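Teaching two hands from a distance 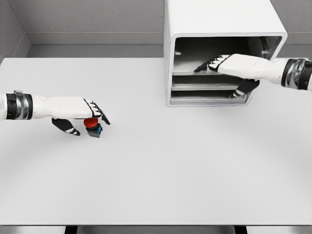

Temitope Iyamu thinks most people start with the wrong hand. New operators at Gremon watch whichever one is closer to them, he told me, and forget the other is still moving.

The task we talked about is called Pendum. One hand deals with a red push button on the table, the other works at the shelves of a white cabinet. All of it is done in simulation, with the operator's own hands steering both arms.

"You can't talk it through the job," said Eldana Araya, who has run the sessions since August. "You do it, and it gets recorded, and then you do it again."

Her team kept 979 demonstrations. They threw out 86, mostly for long pauses. "If I stop to think, the robot learns to stop," she said. "So I decide first and then I move."

I asked about the fingers. Araya said the thumb gives people the most trouble, as there is no sense of touch through the controls. "You close until it looks right. Some people squeeze too hard for a week."

Iyamu would like shorter sessions. He finds his own recordings get sloppy after 85 minutes, and he has asked for a break before that. Araya agrees on the break but wants the same number of runs.

The policy trained on the last batch finished 81 of its test runs. Araya wouldn't call that good yet. The next batch will start with the cabinet side, where the reach is longest.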